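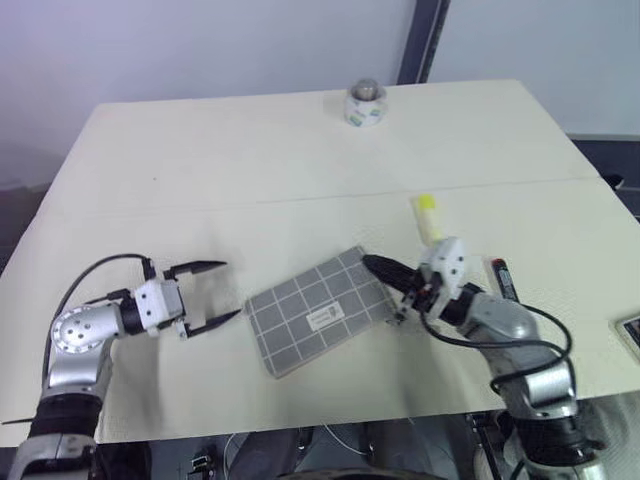

The long table, January

The big table in the back room at Dusik was bought second-hand from Boström and has been in use ever since. It is pale cream, wide enough to work at from both sides, and a seam runs across the middle. Marks show up on it quickly. Ivar Fjeld wipes it down in the evening, and most of them come off.

The grey pad with the grid on it normally lives on the table. The small jar stays at the back, near the wall, where it is less likely to be knocked over. Pens and markers go back there too when people remember.

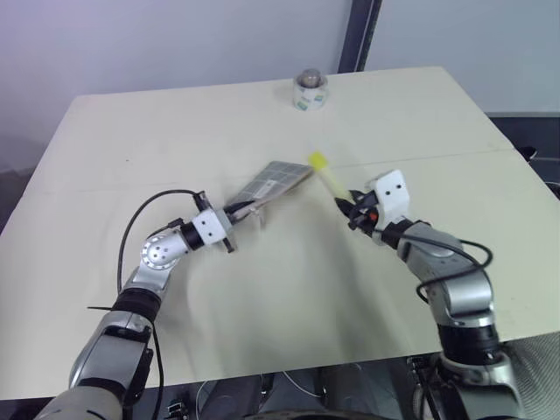 The walls are a pale lavender grey, which was Vidar Hägglund's choice. He wanted a colour that would not glare under the lights in the afternoon. The paint came from Herkutitz and took 2 coats. The dark strip behind the table was left as it was.

Small things such as sticks, cards and lids are kept in the Trireck drawers by the door when the table is needed for something else. The drawers are labelled on the front. Please put things back in the same drawer, and leave the top one for paper.

The kitchen and the stairs are on the next page.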